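Part 4: Bleeding the brakes on the Brekton wagon

Okay, so you've got the new pads in and the calipers bolted back up (if you don't, go back to Part 3, I'll wait). The pedal probably feels like stepping on a sponge right now. That's air in the lines, and getting it out is a slow job but an easy one. I've done this on my own Brekton twice and on Flynn Grimshaw's once, and his had 255 miles on a fresh set of pads when we found out the last shop never bled the rear.

What you need

A box-end wrench that fits your bleeder screws
Clear hose, long enough to reach from the bleeder to the floor
A jar or bottle you'll never drink out of again
Two bottles of fresh brake fluid, sealed, of the type printed on the reservoir cap
Jack stands, four of them
A friend with a working right leg

CAUTION: Brake fluid eats paint. I have a bare patch on my left fender the size of a playing card to prove it. Keep a wet rag handy and wipe up drips right away.

1. Park on level ground and loosen all the lug nuts a quarter turn. Then raise the car, set it on the stands, and give it a good shove before you go anywhere near the wheel wells.

2. Take all four wheels off and put them where you won't trip on them.

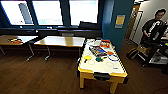 3. Clean around the reservoir cap before you open it. Any grit that falls in there goes straight to the master cylinder, and Zeman wants a painful amount of money for a new one! Suck out the old dark fluid with a turkey baster and fill to the MAX line with new. Then lay your tools out in the order you'll grab them. Any flat surface at a decent height will do, even an air hockey table like the yellow one with the white top, as long as you put down plenty of cardboard first (see the caution about paint, and assume it goes for game tables too). I like the wrench on the left and the hose and jar on the right.

4. Start at the right rear wheel, the one farthest from the master cylinder. Put the box end of the wrench on the bleeder first, then push the hose on over the nipple. Do it the other way and you'll be pulling the hose off again, which I still manage every time. Pour an inch of new fluid in the jar and keep the end of the hose under it.

5. Have your friend press the pedal slowly and hold it down. Open the bleeder a quarter turn, watch the bubbles go by, close it, and only then say "up." Agree on the words beforehand. Kvido Beneš and I used "okay" for everything and had to start that wheel over.

6. Repeat until you see clean fluid and no bubbles, then go left rear, right front, left front.

NOTE: Check the reservoir after every five or six presses. If it runs low you'll suck in air and get to do the whole thing again.

7. Snug the bleeders (they're hollow and they snap, so easy does it), put the rubber caps back on, and top off the fluid.

8. With the engine off, press the pedal. It should be firm and high. If it slowly sinks, look for a leak before you do anything else, and don't drive it.

9. Wheels on, car down, lug nuts torqued in a star pattern. Start the engine, check the pedal again, and try a few gentle stops in the driveway before you take it out on the street.

Old fluid goes in a sealed bottle to the recycling counter. Mine is at Tomdale Auto Parts, and they take it for free if you don't mix it with oil.

Part 5 covers the parking brake cable.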